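Opening-up checklist for the shared hall kitchen and back room, with my comments

I do this walk-through every January before the Pinholm building gets busy again, and I've finally typed it up so the next person doesn't have to read my handwriting off the back of an envelope. Go in whatever order you like, but I start at the street door and work my way in. Budget 60 minutes, more if the storage closet is in one of its moods.

ENTRANCE AND HALLWAY

Street door closes by itself and latches: OK
Comment: It does now! It used to stop an inch short in cold weather. I turned the closer screw a little and it's been fine all month.

Door mat lies flat: NEEDS WORK
Comment: One corner is curling up right where people step in with bags. I've pushed it down with my foot more times than I can count. Please order a new one, the heavy kind.

Exit sign lit, path clear: OK
Comment: Stacking chairs were parked under the sign again. I moved them back to the Tremum room.

Smoke alarms tested: OK
Comment: Pressed the button on both. The one by the coat hooks is LOUD, so warn anybody who's in the building first. New batteries in that one.

KITCHEN

Fire extinguisher in place, needle in the green: OK
Comment: Tag is current. It was hiding behind a broom (I rehomed the broom).

Fire blanket within reach of the stove: NEEDS WORK
Comment: It's on the far side, so you'd have to reach across the burners to grab it. Two screws and five minutes would fix this. I'd put it by the light switch.

Outlets near the sink trip when tested: OK
Comment: Test button, reset button, done. The left one is stiff, so give it a proper push.

Fridge temperature: OK
Comment: Read 38 on the dial thermometer after I'd had the door shut a while. Somebody's mustard expired last spring and I threw it out, sorry.

Hot water at the tap: OK
Comment: Takes forever to come through but it isn't scalding once it does.

Glassware checked for chips: NEEDS WORK
Comment: I pulled 6 glasses with nicked rims and wrapped them in newspaper for the trash. I'd love to go all plastic for the kids' mornings, it's so much easier on everybody's nerves when something hits the floor.

BACK ROOM 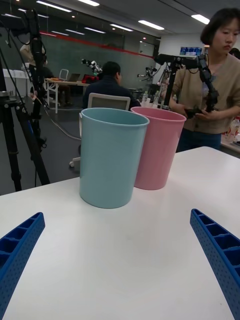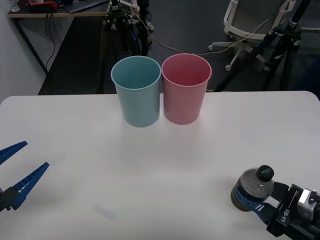
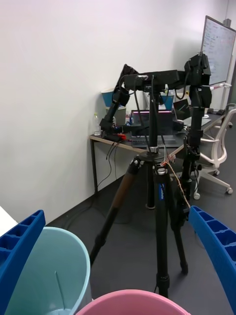
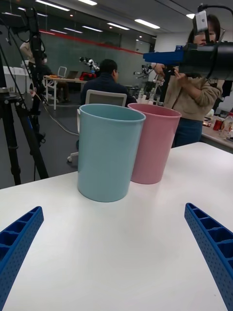 Back room, tabletop with the blue cup and the pink cup (first, second and fourth photos) and the tripod on the dark gray floor (third).

Tables steady, no wobble: OK
Comment: I lean on every table with both hands and then give it a shove from the side. All good this time. Wipe the tops with the mild spray only, the strong stuff leaves them streaky.

Cords kept off the walking route: OK
Comment: Nothing across the doorway. If you need an extension cord in there, run it along the wall and tape it.

Windows open and lock: NEEDS WORK
Comment: The one closest to the radiator is painted shut. I got it to budge with a putty knife but it won't stay up by itself, so don't put your fingers under it.

Heater guard attached: OK
Comment: A bit rattly. I tightened what I could reach.

STORAGE CLOSET

Heavy things on low shelves: NEEDS WORK
Comment: The big Brunavska coffee urn was on the very top again, above head height. It's on the bottom shelf now and I'd really like to find it there next time!

Cleaning products labeled and locked up: OK
Comment: One spray bottle had no label, so out it went.

Step stool: OK
Comment: Rubber feet are all there. Use it, please, and leave the chairs for sitting.

STILL TO DO

Order door mat
Move fire blanket
Window by the radiator
Replace the glasses I tossed
Check the closet light, which flickered when I was locking up

Keys are back on the hook inside the Liyanage office.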